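Como preparar um ficheiro para impressão giclée em papel de algodão

Guia técnico, secção 3. Revisão de Graça Nogueira.

Este procedimento aplica-se a originais digitais e a reproduções de pintura digitalizada, destinados a impressão a jato de tinta pigmentada sobre papel de algodão mate. Não cobre impressão em tela nem em papel baritado, cujos perfis e margens são diferentes.

Antes de começar

É necessário um editor de imagem com gestão de cor, um monitor calibrado e o perfil ICC do papel, fornecido pelo laboratório. Os exemplos usam o perfil do papel Plivel mate. Quem trabalha com outro fornecedor deve pedir o perfil correspondente à combinação exata de impressora, tinta e papel. Um perfil genérico produz sombras fechadas e desvios nos neutros.

1. Definir as dimensões finais

Abra o ficheiro e fixe primeiro o tamanho da mancha impressa, em centímetros, sem margens. A resolução de trabalho é de 300 ppp à dimensão final. Para obras que serão vistas a mais de um metro, 240 ppp é aceitável. Uma mancha com 2871 píxeis no lado menor dá 24,3 cm a 300 ppp e 30,4 cm a 240 ppp.

Se faltar resolução, volte à digitalização. A interpolação só deve ser usada para ampliações pequenas e sempre antes da nitidez de saída.

2. Converter o espaço de cor

Mantenha o ficheiro mestre em Adobe RGB ou ProPhoto RGB, 16 bits por canal. Não converta para CMYK: o controlador da impressora recebe RGB e faz a separação para as tintas instaladas. Ficheiros sem perfil incorporado devem receber um com o comando «Atribuir perfil», e só depois se faz qualquer conversão. Trocar a ordem destes dois comandos altera os valores de cor.

3. Fazer a prova no ecrã

Ative a prova de cor com o perfil do papel, intenção de renderização relativa colorimétrica e compensação do ponto preto ligada. Ligue também a simulação da cor do papel. O contraste baixa de imediato e os brancos ficam mais quentes. Trata-se do comportamento previsto para papel mate sem branqueadores óticos.

Ative depois o aviso de gama. Azuis saturados e verdes-esmeralda são os casos mais frequentes. Compare as intenções relativa e percetual e escolha a que conserva melhor as transições. Se as duas falharem na mesma zona, reduza a saturação localmente com uma máscara de bordos suaves.

4. Abrir as sombras

O papel de algodão tem um preto menos denso do que o papel brilhante. Aplique uma camada de curvas e levante ligeiramente o quarto inferior da escala, com o ponto preto fixo. Verifique os cinzentos-escuros contíguos: se dois planos se distinguem no ecrã com menos de 3 níveis de diferença, vão fundir-se no papel.

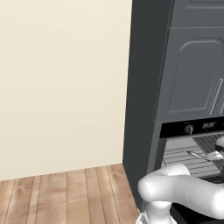
Interior renderizado: parede creme, soalho de madeira e módulo de cozinha cinzento-carvão.

Os degradés extensos e pouco contrastados exigem os 16 bits até à exportação. Se aparecerem faixas, acrescente ruído monocromático entre 1 e 2 % numa camada separada.

5. Aplicar a nitidez de saída

A nitidez faz-se no fim, à dimensão final e numa cópia achatada. Para papel mate com textura, use um raio de 2 píxeis e uma quantidade moderada, avaliada a 50 % de ampliação. A 100 % o efeito parece excessivo e leva a corrigir por defeito. Exclua com máscara as superfícies lisas e os fundos.

6. Acrescentar as margens

Aumente a área de trabalho a branco puro, sem alterar a resolução. A margem mínima é de 3 cm em cada lado. Para assinatura e numeração a lápis, deixe mais 2 cm em baixo. Subbarao Shenoy, que faz as molduras da Rirmont, recomenda que a margem inferior seja decidida antes da encomenda do passe-partout, para que a janela deixe a assinatura à vista.

7. Exportar e nomear

Grave em TIFF, 16 bits, sem camadas nem canais alfa, com compressão LZW ou sem compressão, e perfil incorporado. O nome deve conter autor, título abreviado, dimensões da mancha e versão:

hermans_mare_40x60_v2.tif

Evite acentos, espaços e barras. O RIP usado na Durkent rejeita ficheiros com esses caracteres sem emitir mensagem de erro.

8. Pedir a prova em papel

Peça uma tira de prova com as zonas críticas: um neutro médio, a sombra mais profunda, a cor mais saturada e, se existir, um tom de pele. Deixe-a secar 24 horas antes de avaliar. A leitura faz-se sob luz D50, com a tira pousada sobre cartão cinzento neutro. Anote as correções no verso, a lápis.

As provas aprovadas até sexta-feira ao meio-dia entram na tiragem da semana seguinte. Guarde a tira assinada junto do registo da edição; as reimpressões são comparadas com ela.

Secção seguinte: numeração da edição e certificado de autenticidade.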